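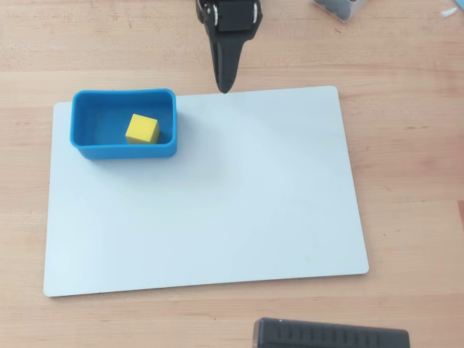

Can we hand in residents' statements to a council consultation without giving their names?

Sharada Joseph
Posted 10/23/18 in Local Councils and Consultations

I help with a small group on the Cleren estate. Brostiris council is asking for views on a licensing scheme for private landlords, which would cover 841 homes, most of them on our side of the main road. The online form wants a full name, address and email before it lets you go any further. A lot of the people we talk to rent, and they don't want their landlord to find out they said anything. Some of them also don't read English well enough to do the form.

We have been sitting down with people one at a time and writing down what they tell us: repairs that never got done, deposits kept back, being told to leave at short notice. We would like to send it all in together. Would the council accept that, and what should it look like? Has anyone done this?

Jagadeesh Suvarna

It depends on what the consultation document says, but most councils will take a group response with unnamed statements attached, as long as the group itself gives a name and a contact. The group is the one responding. The statements are your evidence.

I did this in my old town for a consultation on closing an advice centre. What we sent was a covering letter with two pages of findings and then the statements at the back. Each statement had a reference and a line such as "private tenant, family with children, north side of the estate". No street names, no ages, no dates that would let someone work out which flat it was.

The first thing to do is find the actual consultation document, not the web page with the form on it. It is normally a PDF linked somewhere near the bottom. Look for a heading like "How to respond". If it gives a postal address or an email address then you don't have to use the form at all. If it only gives the form, write to the officer named on the front and ask them to confirm in writing that they will accept a response by email. Keep the reply. When we did ours the officer had changed by the time we handed it in, and the new one said she knew nothing about it until I forwarded the email.

Check the closing date and also the closing time. Some finish at noon or at five and not at midnight.

On how it should look:

The covering letter says who you are, which area you cover, how the statements were collected and between what dates. Say plainly that names have been left out at the request of the people concerned and that the group holds the signed originals, if you do.

The findings part should follow the council's own headings or question numbers. Whoever writes the report for councillors will be going through the responses question by question, and if yours is in a different order it tends to get summed up in one line under "other comments".

Then the statements. Leave them in the person's own words as far as you can. Don't tidy them up so much that they all sound alike. We had one person doing all the writing up and they came out sounding like one person had made them all up, and a councillor said so at the meeting.

Be ready for them to give unnamed statements less weight than named ones. They are allowed to do that. It helps if a few people are willing to be named, such as owner-occupiers or people who have already moved away from the landlord in question.

Sharada Joseph

Thank you, that is very useful. I have found the PDF and it does give an email address. It says responses "may be published". I'll ask what they mean by it. We do have signed sheets for most of them, though not for the early ones, because we hadn't thought about it then.

Jayanthi Iyer

Just put them all through the form using the group's address. The form only checks that the box is filled in. Our residents' association did it for the parking one and it was fine.

Jagadeesh Suvarna

I would not do that. If a batch of responses arrives from the same address the council can treat them as one response or leave them out altogether, and it gives anyone who is against the scheme an easy thing to complain about. Parking consultations don't usually have landlords' solicitors reading the results.

Jayanthi Iyer

Fair enough, ours was a small one and no one was arguing much.

Štefánia Charvát

I used to work in a council consultation team, a different council from yours, so take this as general. Jagadeesh's answer is mostly right. A few things I would add.

"May be published" normally means that responses from organisations are published with the organisation's name, and responses from private individuals are published with the name removed or not published at all. Your group counts as an organisation, so assume everything you send will end up on the website as an attachment. Read each statement as if the landlord is reading it, because he may well be. If someone says the ceiling came down in the bathroom the week their baby was born, the landlord will know who that is, whatever reference you put on it. You can either take out the detail or go back and ask the person. Going back is better. Sometimes they are happy to leave it in once they understand.

Councils also get information requests. Names held by your group and never sent to the council can't be given out by the council. So don't send the signed sheets, not even in a sealed envelope marked confidential. If they want to check that the statements are real, offer to let an officer see the sheets in person.

Think about how you are storing the sheets too. If you hold people's names and what they said about their housing, you have to look after it properly. Keep the names in one place and the statements in another, with the reference being the only link. Decide when you are going to destroy them and tell people when that is. We used to say 6 months after the final decision.

For the early statements with no signature, go back to the people if you can still reach them. If you can't, I would leave those out of the attachment and only use them in the general findings, for example "several other residents also told us about damp".

On the length, I have seen a response with 83 statements attached, and I can tell you they were not all read closely. It was a good piece of work but it had no summary at the front. Someone in the office had to make one in an afternoon, and they missed the part about electrical safety, which was the part that mattered most for that scheme. Write the summary yourselves and put the strongest points on the first page.

Send it as one PDF and also as a plain document. The second is for the person copying bits into the report. Ask for an acknowledgement and put the date you want it by.
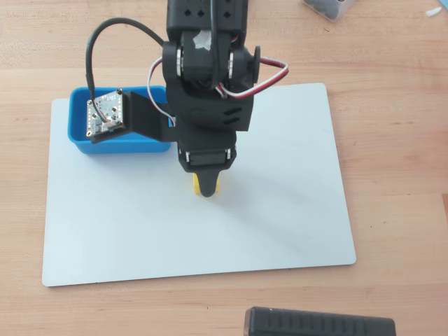

Do statements that were given in another language need a certified translation?

Štefánia Charvát

A certified translation is for courts and official applications, and a consultation response doesn't need one. What you should do is say which language each statement was given in and who translated it, by role if you don't want to name them. "Given in Malayalam and translated by a member of the group" is enough.

The question above is one Sharada sent me by message and she was happy for me to put it here, as others will have it too. A few more notes on the same point.

If you can, write the statement down in the language it was spoken in first and translate it afterwards. When one person listens in one language and writes in another at the same time, things get shortened. Then read the English version back to the resident, translating as you go, and let them correct it. It is slow – allow double the time – but it is where most of the mistakes come out. The words for "eviction" and "notice" get mixed up a great deal, and they mean different things for a licensing scheme.

Try not to have a relative translate, and never a child. People leave things out in front of family. If there is no one else, write on the sheet that a relative translated.

You can also ask the council for help with this. They have a duty to think about who is being left out of a consultation, and an English-only form for an area where many people don't read English is worth raising with them. Ask whether they will print the short version of the questions in the main languages, or send an officer with an interpreter to a session at a place people already go to. Ask early. It took us weeks to book an interpreter when we needed one, and the budget had to come from somewhere. If they say it can't be done, put the request and the reply in your covering letter.

Yamuna Mathew

I live near there and I was at the drop-in at the Arumugam hall. The officer told us paper copies of the form are being left at the library desk, and you can leave the email box blank on the paper one. She didn't know about the name box. So that is worth trying for people who don't mind giving an address but have no email.

For the sheets, we used Drurkia for our notes at first but stopped because everyone in the group could open everything. Went back to a ring binder and a locked drawer.

Sharada Joseph

The officer has replied. They will take a group response by email, and organisations' responses do go on the website in full, as Štefánia said. So we are going back to people with their statements before we send anything. She also said to put the consultation reference in the subject line of the email, otherwise it goes to the general inbox. I have asked about printed questions in other languages and am waiting to hear.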